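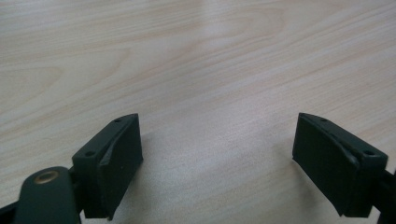 The table, wood grain and all

Aug 20, 2020

Right, quick one before work. Several of you asked how the magnesium thing is going so here is the update, such as it is.

Background for anyone new. I've slept badly since January. Not the lying awake till dawn kind, more the waking at stupid o'clock with my heart thumping and my brain going through every email I ever sent. GP did bloods, all fine apart from vitamin D on the low side. She said cut the coffee, get outside in the morning, take a D supplement, come back if no better. Sensible. I wanted a magic pill.

So, magnesium. My sister swears by it. I went to the chemist in Bremlow and stood there for ages reading the backs of tubs. Citrate, oxide, glycinate, something called taurate. The pharmacist was lovely and told me oxide is cheap but not absorbed that well, citrate can send you running to the loo, glycinate is usually gentler. Got the glycinate. Took it 30 nights in a row with a bit of yoghurt, same time each night, wrote it all down.

Result? Dunno. Calf cramps have gone, which I'll take. Sleep is a bit better — but I also stopped drinking coffee after lunch in the second week, so I've spoiled my own experiment. Typical. Should of done one thing at a time.

The coffee part was grim. Headache for 2 days, behind the eyes, and I was vile to everyone. Then it lifted. I'd read that caffeine blocks the chemical that builds up through the day and makes you sleepy, and that it hangs about for hours, so my four o'clock mug was still at it by bedtime. Knew that really. Ignored it for years.

Vitamin D, I'm on 1000 units a day with breakfast. No idea if it's doing anything, you can't feel it. Getting bloods redone in the autumn.

Éabha Duggan emailed to ask about the heart thumping and whether I'd had it checked. Yes, had an ECG, normal. They think it's stress. If yours is doing it please don't go by some woman's blog, go and get it looked at.

Other bits. Morning walk is happening most days, even 10 minutes helps my mood more than I'd like to admit. Phone now lives in the kitchen overnight. Tried a lavender spray, just made the pillow smell like my nan's drawers.

Next month I'm stopping the magnesium and keeping everyting else the same, see if the cramps come back. Will report.

Bus in five minutes, haven't found my shoes. Comments are open if you've tried the taurate one, I'm curious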